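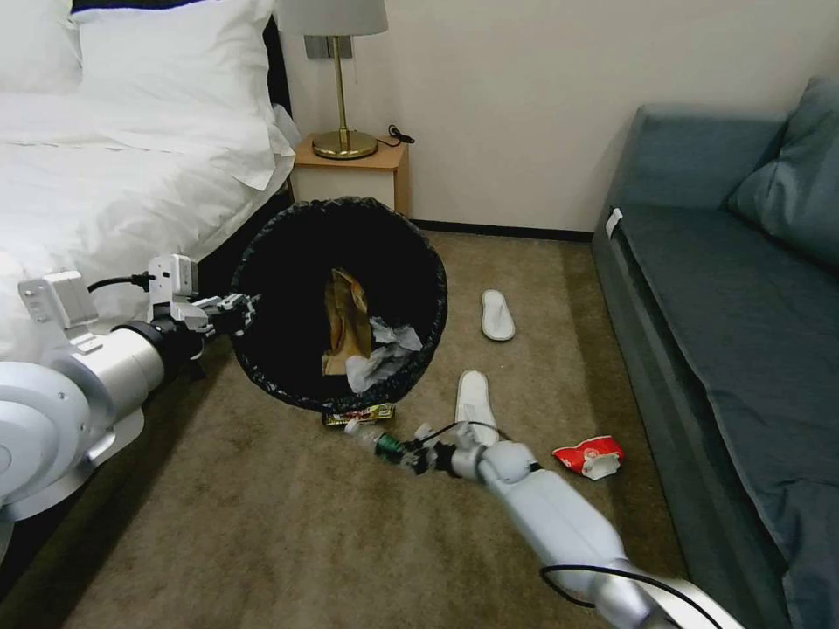
Guest room, bed, nightstand and lamp.

Ticket subject: Guest wireless drops after sign-in
Property: Rurndale, Surnton wing
Opened: December 22, 2021
Priority: Normal
Status: Closed

Reported issue
Guests in the Surnton wing are able to join the wireless network and accept the terms page. The connection then ends after 60 seconds and the terms page is shown again. Phones and laptops are both affected. The front desk has been advised to offer the wired connection in the business center until further notice.

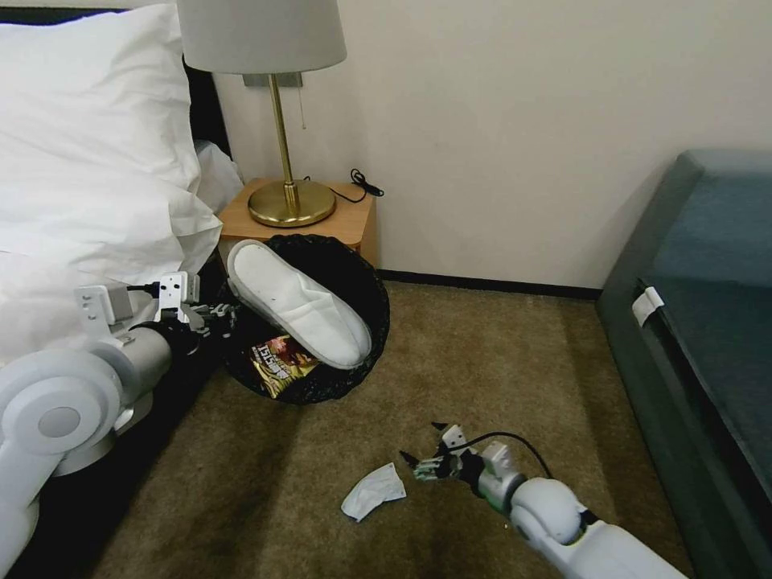

The Clikbridge controller was checked first. It reported all access points in the wing as online, with normal signal levels. The session limit for guests was set to 120 minutes, as required by the property standard. No changes to the guest profile had been recorded after November.

Support requested the controller log and the address settings for the guest network. Both were attached to this ticket by the property. 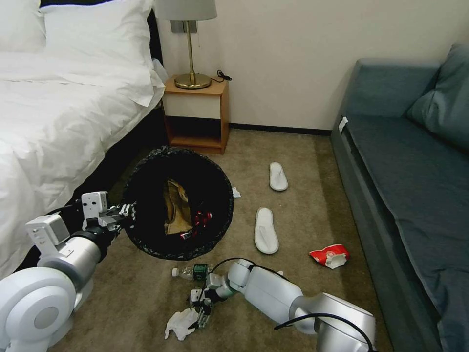

Van Damme Support: The log shows repeated address requests from the same devices. Please confirm whether the lease time on the guest network was changed when the new firmware was installed. The value should match the session limit.

Property response: The lease time was found to be 60 seconds. The property has no record of a manual change. The firmware update appears to have replaced the earlier value with a default.

Action taken
1. Saved a copy of the current controller settings.
2. Set the guest lease time to 120 minutes.
3. Increased the address pool to 500.
4. Restarted the guest service outside of peak hours.
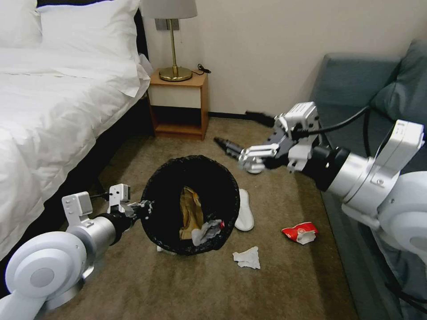
After the restart, a test laptop remained connected for the full session and was returned to the terms page at the correct time. The remaining wings use a separate profile and did not require correction.

The ticket was held open for 7 days. No further reports were received from the front desk during that period. Closed with the property's approval.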